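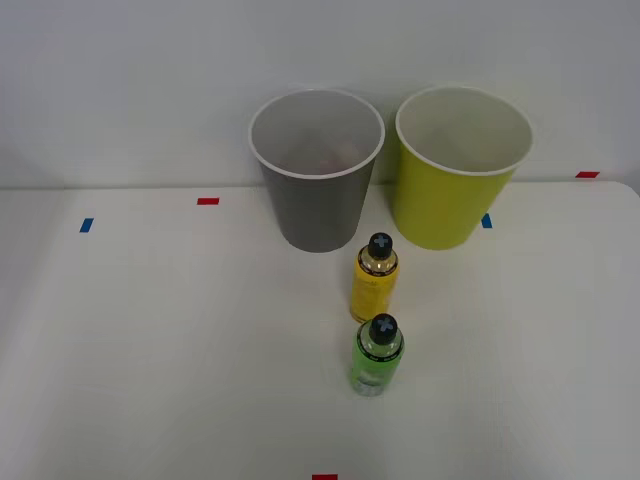
3. Collecting the demonstrations

3.1 The table

Figure 1. Part of the Kodikara set, seen by the fixed camera: two cups, two small bottles and the tape marks used for placing them.

The task we call Kodikara is simple to state. A person steering the arm picks up a drinks container and puts it into the cup or bin named in the instruction. A child of four would find it dull. Our operators, who are older, found it dull by the end of the first morning, and a good part of this section concerns what dull work does to data.

Objects are set out by hand before each episode, using strips of coloured tape as reference points. We had planned to use a printed layout sheet and a random number generator. The sheet worked well in the pilot, and then people stopped looking at it. Left to their own taste, operators put things in tidy rows near the middle of the table, and a policy trained on tidy rows learns that the world is a shop window. The tape was a compromise. A start position is now given as a strip colour, a side and a distance in hand widths. Hand widths differ between operators, and we came to regard this as free variety.

Similar objects are used on purpose. Two bottles that differ mainly in the colour of what they hold, such as the yellow and the green in Figure 1, force the policy to attend to the word in the instruction. In an earlier set, Soveck, every object had a shape of its own, and the policy scored handsomely while ignoring colour words altogether. We reported that result in February and have been living it down since.

3.2 What the operators were told

The instruction sheet ran to 37 rules in its first version. It now has 4: start from the rest pose, grasp once, let go inside the target, and do not correct a bad episode by being clever. The last has proved the hardest to keep. A skilled operator who feels a can begin to slip will save it with a small twist of the wrist, and will be proud of the twist. We kept such episodes but labelled them as recoveries, so that they could be weighed separately in training.

An episode was thrown out if either camera dropped images or if the spoken instruction did not match the object moved. Failures of the ordinary sort, where the container was simply put down in the wrong place, were kept and marked. We stopped at 2,000 accepted episodes, a number chosen for its roundness and defended afterwards with a learning curve.

3.3 The wrist view

The fixed camera sees the layout well and the grasp badly. The wrist camera has the opposite faults. At the moment of contact the container fills much of the view, and the target has to be found in whatever is left over. Early versions of the Nivard encoder shrank both views to the same small size, a saving that cost us most of the detail on curved, shiny surfaces. We now keep the wrist view at twice the resolution of the fixed one.
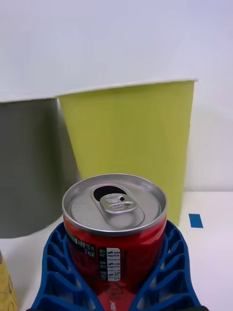

Bivero, 29th May

Figure 2. Wrist view with a red drinks can between the blue ribbed fingers, the grey and yellow-green targets behind it.

The can was a late addition to the set. Its lid throws back the light, its red sides do the same, and the printing on it means that it looks different each time it is turned. Bottles had lulled us into thinking that grasp height was a settled matter. With cans, operators disagreed about it at length, some preferring to hold low on the body and others just under the rim, and the notes from this part of the work are longer than the notes from all the rest. We imposed no rule. Grasp height was recorded as a free choice and given to the policy as it came.

Targets standing close together, as the two in Figure 2 do from this angle, gave the annotators more trouble than the operators. When one target partly hides another, the wrist view alone may not settle which of them a container is heading for. Annotators were therefore shown both views side by side and asked to name the target only after the release. Where two annotators still differed, the episode went to a third, whose decision was final and occasionally unpopular.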